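Pristari Indoor Plant Care Records
Version 16, released 09/09/2019

Summary

Pristari is a table of watering and feeding records for potted plants kept in homes and small offices. Each row is one care event for one pot. The records were exported from Rana, a plant diary application, and cleaned by Cenent. The table is meant for work on watering intervals and seasonal change. It holds no text written by diary keepers, apart from the plant name.

Contents

events.csv: one row per care event
pots.csv: one row per pot
names.csv: lookup from common name to accepted botanical name
CHANGES.txt: differences between versions

The release covers 500 pots. A further 125 were removed during cleaning, in most cases for having fewer than 16 events. The removed pots are listed by identifier in CHANGES.txt.

Fields in events.csv

pot_id: integer, matches pots.csv
day: days since the first event for that pot, starting at 0
action: water, feed, repot, prune or move
amount_ml: volume for water and feed, blank otherwise
note_flag: 1 if the diary entry had a free text note, 0 if not

Volumes are as entered by the keeper. Most people appear to have rounded to the nearest 50 ml. Values over 400 ml for pots under 12 cm across were set to blank, and the original values are not kept.

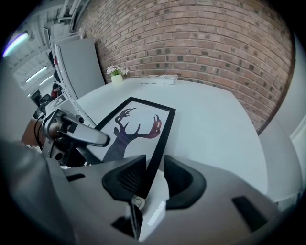
Fields in pots.csv are pot_id, name_id, width_cm, drainage, window_side and start_month. The drainage field is yes, no or unknown. It was optional in Rana before version 3 of the diary form, so unknown is common among the older pots. window_side is the compass direction of the nearest window and says nothing about distance from the glass.

Plant names

Keepers typed names freely. Spelling variants were merged by hand. Where a common name covers more than one species, name_id points to the genus only. Peace lily, for instance, is stored as Spathiphyllum. Cultivar names were dropped.

Known problems

Events logged in a batch after a holiday carry the date of entry. This shows up as a cluster of waterings in pots that started in December.
Self-watering pots are not marked.
A pot that died and a pot whose keeper stopped logging look the same.

Loading

Files are UTF-8, comma separated, with a header row. Blank means missing. Older copies taken from the Zendness mirror use semicolons and lack note_flag.

Licence

Free for any use with credit to Cenent. Corrections to names.csv should quote the name_id and the proposed name.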